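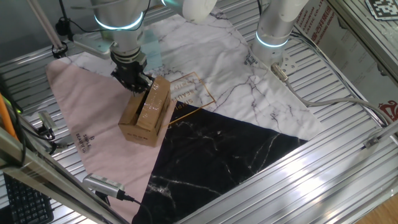

Cell 4, two-arm station, box handling over cloth.

Sulach Automation – Walk-round checklist, shared bench cells
Site: Skomerlow. Form 27, completed August 20, 2022

1. Ring lights on the arm joints lit and the same color
OK. Both cyan. I still don't accept a ring light as proof of a safe state. It tells you what the controller thinks.

2. Gripper fingers clear of flaps, tape and labels
Comment. Fingers go into the open top of a taped cardboard box. The Dernetti guide allows this for "rigid open containers". Corrugated board with a flap up is a stretch. Ask them to define rigid.

3. Loose textiles under the work
Comment. Printed cloth, folded, lying under the box on the slatted aluminum top. No rule against it in our standard, and there should be one. Folded layers can lift with the load. Clamp it or write down why it isn't clamped.

4. Cables routed and tied
Not signed. Gray cable at the base of the right arm, orange one along the left side. Show me the routing drawing.

5. Operator items outside reach of the arms
Open. Keyboard at the corner by the frame rail. The reach figure on file is 123 cm for one arm and 122 cm for the other – same model, so which is it? Measure again before anyone quotes either.

6. Marker and sensor mounts tight
Marker mount checked by hand, OK. Rail sensor OK. Small camera on the table: no torque value given, so no tick.

7. Stop button tested from both sides
Tested, stopped both arms. The Mekonnen sheet claims a monthly test. The last entry I could find was December.

8. Risk assessment matches the task as run
No. It covers boxes on a bare top. Revise or remove the cloth.

Result: run at reduced speed only. Items 2, 3, 4, 5, 6 and 8 back to the cell owner, with written answers. "Reviewed, no action" will be returned.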